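Print this page | E-mail this message

List: handling-equipment
Subject: Re: budget lines for hand-held grippers
Date: 26/06/2023
From: Védís Sveinbjörnsson

An earlier message on this thread said:

> We have to send Tirwood a purchase plan for the next budget year and
> I would like to see how others split it. Our draft has one line for
> grippers and one line marked "other". The Itgate rep says the
> gripper price covers everything needed to start. Is that your
> experience? Also, do you buy spare fingers up front or wait until
> something breaks?
>
> Our parts are soft packaging and cloth, so a parallel gripper with
> printed fingers should do.

One line for grippers is too coarse. We tried it in our first plan and had to ask for a transfer before the year was half over. We now split the request into hardware, wear parts, work cell and labor, and each of these has its own approval. It takes longer to write and is much easier to defend.

Hardware is the simple one. Our quote from Itgate was 1125 per gripper, for 4 grippers, cables included. Two are in use as a pair and two are held back. We looked at buying three, but a pair with one side down is no use to us and the swap has to be done as a set anyway, for calibration.

Wear parts need more thought than the quote suggests. Finger pads, threaded inserts and the screws that go into them should be listed by part number. If they are listed as "consumables", your purchasing office will send the form back. Ours did, twice. Bjarnason prints the fingers for us and charges 74 per set, which is low enough that I order spares with the first batch. Waiting for a break costs you the lead time, and lead time was the item that hurt us last year.
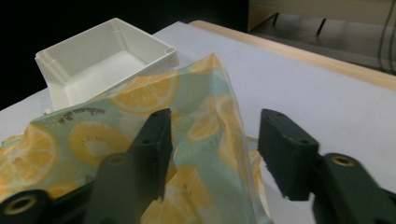 Ask for the insert size in writing before you order from two sources. The Moltov pads and the Bjarnason pads are close in outline but the hole spacing is different, so a mixed stock is a nuisance. Pick one and put it in the plan. Changing later means new drawings and another round of approval.

On soft goods: cloth and film are harder to budget for than rigid parts, in my opinion. Cycle time varies a lot with how the material lies, and I would not accept a labor estimate based on boxes or bottles. We run a short trial with our own material and use the slow end of the result. For your draft I would add a separate line for the trial items themselves. They are cheap, but they get creased and have to be replaced, and if there is no line for them people pay out of pocket and then file claims.

The work cell line should cover the table, the trays, aluminum extrusion, floor cover, curtains and cable routing. We put in about 3000 for this and used nearly all of it. Most of the overrun risk is in extrusion and brackets - order lengths cut to size if your shop has no saw time. Trays should be bought in one lot. Suppliers change the mold and the rim is then a few millimeters off, which matters if the program expects a fixed height.

Labor is last and largest. Two-handed work needs an operator for the full shift plus someone part time for checks and pad changes. Tirwood wanted these merged into one figure. I kept them apart, and at the November review that was the only section that passed with no comments.

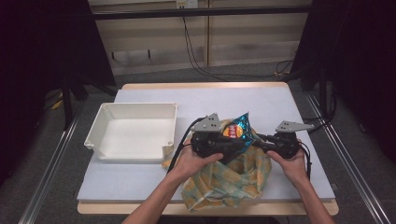 Should the service contract be bought in the first year?

We left it out for the first year and bought it from the second. The Itgate warranty already covered the bodies and the cables, and the contract did not include finger pads in any case. Check the start date on yours, as it may run from shipment and leave a gap if the units sit in receiving.

As for the rep's claim, the price covers what is needed to power the units up. It does not include mounting plates, the second cable set or training. Get those quoted on the same sheet so that they share one delivery date.

I can send the spreadsheet with our prices removed. Write to me off list, as the server strips attachments.

Védís Sveinbjörnsson

E-mail this message | Print this page
4 comments | 0 shares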